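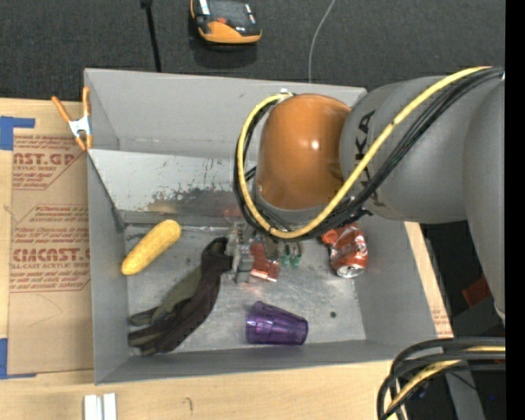

**tarkby_fan:** Go parallel jaw first and leave the suction for later, would be my vote. For mixed junk you want something that doesn't care whether the surface is flat. A glove will make a fool of any cup you own.

**binpicker8:** Oh, I've got the glove on the list already! So far I've put six kinds of item through both the Clasovik two-finger and the Grendgate suction head, same KUKA arm, same metal bin. The two-finger loves the plastic cup and the corn cob. It hates anything lying flat against a wall, and it takes ages to decide what to do about a squashed can.

**ông_wrist:** Disagree with tarkby_fan, sorry. Suction is quicker on packets and it's hardly close. On my bench the small crinkly ones went up first time with a soft bellows cup, and with fingers I kept shoving them into the corner. What stroke are you running?

**binpicker8:** 180 mm between the fingers when fully open, which is a bit silly in a bin. I've started opening it only as far as the item needs, and it's so much nicer to watch.

**tarkby_fan:** Fine, packets I'll give you. But a crushed can? Dents everywhere, no seal. And you'll never hold a glove.

**ông_wrist:** Cans depend on the dent, I've had luck on the flat end. Gloves, no, you win that one.

**mossgreen:** Can I ask about cables? We tried an Ông wrist camera in January and the lead snagged at about 3 turns of the last joint. Lovely depth picture, horrible cable.

**binpicker8:** Leave a generous loop over the wrist and clip it at the top, then run the joint slowly to both ends before you trust it. Next I'm trying longer fingertips on the Clasovik (the short ones can't reach into the corners), and I'll post the pick times for both heads in here.

**ông_wrist:** Please do the packets with both!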